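Griston Community Kitchen
Pre-Service Safety Checklist, Pancake Breakfast
Checked by: Treasa Scanlon
Date: Oct 22, 2024

Handwashing sink: PASS
Soap, towels, water that gets hot before the season changes. An improvement on March.

Walk-in cooler, 41 degrees or below: FAIL
Reads 42. Cillian Rafferty says one degree is within the spirit of the thing. The spirit of the thing is 41. Eggs and milk moved to the reach-in until the door gasket is replaced.

Griddle, surface and grease tray: PASS WITH COMMENT
Surface clean. The grease tray held what I would call a historical record. Emptied while I waited.

Batter: PASS WITH COMMENT
Mixed in small batches and kept on ice, as asked. Label every tub with the time it was made. "Early" is not a time.

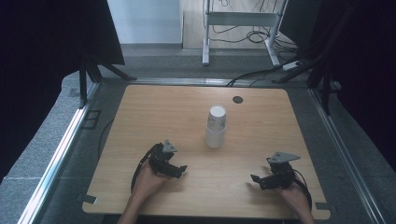
Allergen cards: FAIL
The card for the buckwheat pancakes lists "the usual." Please list the milk, eggs and wheat flour by name. So-yul Kwak has offered to rewrite the whole set and has better handwriting than the rest of you.

Sausage, cooked to 165 degrees: PASS
Probe thermometer used on each tray and wiped between trays. I have no remarks, which pains me.

Fire extinguisher by the range: PASS
Tag current, pin in place. Take the aprons off it. There are 8 hooks by the back door.

Syrup warmer: NOT CHECKED
Could not be found. Ultan Tully believes it is at Hinemstead. Hinemstead believes otherwise.

Floor mats: PASS
Flat, dry, no curled corners.

Recheck needed on the cooler and the cards before doors open. Send the gasket receipt to me and leave a copy in the red binder.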